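Switching to paper for the grocery budget

I gave up on budgeting apps in September. I had used three of them over the last few years and the pattern was the same each time. I'd set up the categories, link the card, feel organized for a couple of weeks, and then stop opening it. The app kept recording everything and I kept not looking.

What I do now is a plain notebook, the small kind with a stapled spine. Each week gets one page. At the top I write 270, which is what we have for groceries, cleaning stuff and anything else that comes from the supermarket. Every time one of us buys something, it gets written down and subtracted. When the number gets small we eat what's in the freezer.

Reshma was against it. She said she would forget, and for the first two weeks she did. I found receipts in her coat, in the car door and once in a library book. We settled on a bowl by the front door where receipts go, and whoever is cooking that night copies them in. It takes four minutes, less if there was only one trip. 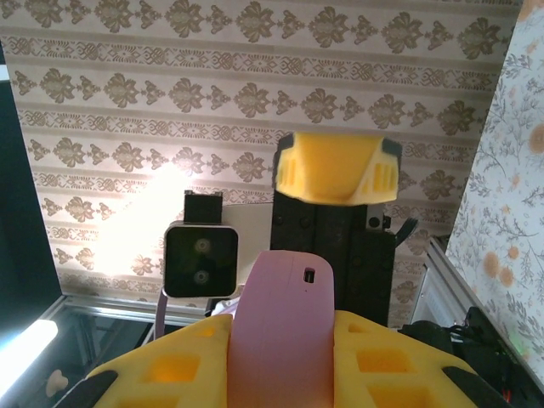

The first thing I noticed was how much went on small trips. The big weekly shop was fine. It came out close to the same every time. The trouble was the stop on the way home for milk, where I would also pick up cheese, a bag of nuts and something for lunch the next day. One week I had 9 of those trips written down. Added together they cost more than the big shop.

So now there is one small trip allowed, in the middle of the week, and it has a limit of 40 dollars. We go over it sometimes. When Rizwan stayed with us for a few nights we went over it by a lot, but he also cooked twice, and his lentils lasted until the weekend.

I don't track brands or price per pound or any of that. Naledi does, in a spreadsheet with tabs, and she can tell you what butter cost her last spring. I tried it for one page and got bored. I only want to know what's left.

A few practical things, in case anyone wants to try it:

Use pen. Pencil smears and by the end of the week you can't read the top lines.

Round up to the next dollar. The math is easier and you end up with a little extra.

Don't carry money over. We did at first - an extra 15 one week, minus 20 the next - and it turned into bookkeeping. Now what's left goes in a jar and the next page starts fresh.

Leave the notebook in the kitchen. Mine lived in my bag for a while, and Reshma couldn't write in it when I was out.

I'm still working out what to do about pet food. We buy it in the big bags, so it wrecks one week and then doesn't show up for the next five. For now it has its own page at the back.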